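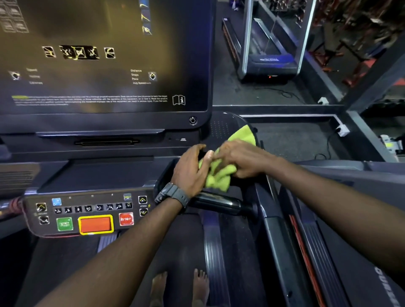
## 3. Recording the wipe-down reference task

Do this section before you mount any gripper. The human pass is what both grippers get scored against (Casadach two-finger and the Flurkurville soft pad). Bad reference = bad comparison, you'll be redoing it.

Head camera only for this part. Arms parked, controller in IDLE.

1. Stop the belt. Pull the safety key and keep it off the console until you're done with section 3.
2. Strap on the head camera, lens tilted down. Console, both hands and the handrail should all fit in view when you look at the tray.
3. Start the recorder. Wait for 3 beeps. If you get one long beep the card is full, swap it.
4. Stand on the belt facing the console, microfiber cloth in the right hand.
5. Wipe the right tray first. Push the cloth down into the cup, work round the rim. Left hand may help hold the cloth.
6. Go on to the handrail. Left hand holds the rail, right hand wipes.

> **Note:** Don't smooth the cloth out between surfaces. Grippers get it bunched so you do too.

> **Caution:** Keep the cloth clear of QUICK START and the speed buttons. Same goes for the arms later, set the keep-out box over the whole button panel (section 5).

### 3.1 Handrail, underside

The hard one. Top of the rail is easy for either gripper, underside is where they seperate. Two-finger can pinch the cloth round the bar but the wrist runs out of travel. Soft pad presses fine, then lets the cloth creep. 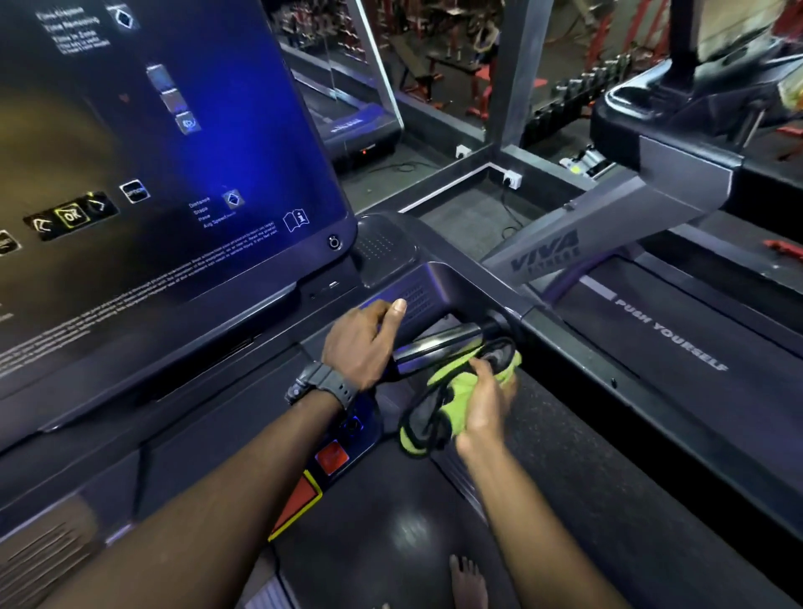

Press up from below and drag along the rail, slow. Keep even pressure over the perforated part of the grip. Don't stop halfway to refold, if you drop the cloth just restart the pass.

7. Do 8 passes on the underside. Short pause between each, the segmenter needs a gap to cut on.
8. Look straight at the console screen for a second to mark the end. Stop recorder.
9. Copy the clip to the Clullham controller, folder `ref/human`. Don't rename it, the script reads the name.

### 3.2 Check the clip

Open it in the viewer before you leave the gym.

- Both hands visible on the tray? If not, tilt the camera and redo from step 3.
- Wiping hand hidden behind the other arm for most of the rail? Redo from step 6.
- Screen glare is OK. Tracker ignores the screen.
- Machines and racks in the background are OK too, leave them in. Don't crop.

> **Note:** A cloth close to the color of the gripper pads confuses the cloth mask. Lime or yellow works. Gray doesn't, we lost a whole February session to gray.

### 3.3 Controller settings for the gripper runs

Set these now while the clip is copying.

| Setting | Two-finger | Soft pad |
|---|---|---|
| Profile | 369 | 369 |
| Timeout (ms) | 4000 | 4000 |
| Force mode | pinch | press |
| Regrasp | on | off |

Same profile for both or the scores can't be compared. If the controller comes up with the El Sherbiny defaults loaded, clear them first, they overide the timeout and you won't get a warning.

> **Caution:** Check E-stop on the arm base before switching out of IDLE. The treadmill's own stop doesn't cut power to the arm.

Go to section 4, mounting the first gripper. Start with the soft pad, quicker to swap out.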